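# O que é o atrito?

O atrito é uma força que aparece quando duas superfícies se tocam e uma tenta deslizar sobre a outra. Atua sempre no sentido contrário ao deslizamento. 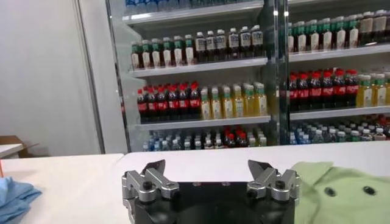 Mesmo uma superfície que parece lisa tem altos e baixos muito pequenos. Vistos ao microscópio, parecem montanhas e vales. Quando duas superfícies se encostam, só os pontos mais altos se tocam, e é nesses pontos que nasce a maior parte do atrito.

## Dois tipos de atrito

**Atrito estático.** Existe enquanto o objeto está parado. Se empurrares um armário com pouca força, ele não se mexe: o atrito estático equilibra o teu empurrão.

**Atrito cinético.** Existe quando o objeto já desliza. Em geral é menor do que o estático. Por isso custa mais pôr o armário em movimento do que mantê-lo a andar.

## De que depende?

Depende dos materiais. A borracha sobre o cimento seco tem muito atrito; o gelo sobre o aço tem pouco. Depende também da força que aperta uma superfície contra a outra. Uma caixa cheia de livros é mais difícil de arrastar do que a mesma caixa vazia.

A força mede-se em newtons (símbolo: N). Se for preciso puxar com 30 N para arrastar uma caixa devagar e a velocidade constante, num chão plano, o atrito cinético vale 30 N.

## Atrito e calor

Esfrega as mãos uma na outra. Elas aquecem, porque o atrito transforma energia do movimento em calor. Nas máquinas, usa-se óleo entre as peças para reduzir este efeito.

## Experiência

Material: 2 livros com muitas páginas.

1. Intercala as páginas dos livros, uma a uma.
2. Segura cada livro pela lombada.
3. Puxa em sentidos opostos.

Entre cada par de páginas há um pouco de atrito. Com muitas páginas, as pequenas forças somam-se e os livros ficam muito difíceis de separar.

## Palavras novas

- **Newton:** unidade de força.
- **Lubrificante:** substância que reduz o atrito, como o óleo.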